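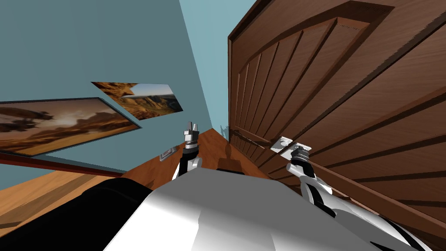
Sotulton council has approved a new bus lane on Ditari Road, with work to begin once the winter gas main repairs are complete. The lane will run for 700 metres from the Gashi roundabout to the station forecourt and will operate at all hours.

Two stops will be moved and 90 parking spaces removed. The council received 573 responses to the consultation held in October, most of them about loading outside the shops – bays in Mill Passage will now be kept.

Vesela Obradović, head of transport, said journey times on the route had become "too uneven to plan a day by". Residents affected by the parking changes will be notified by letter.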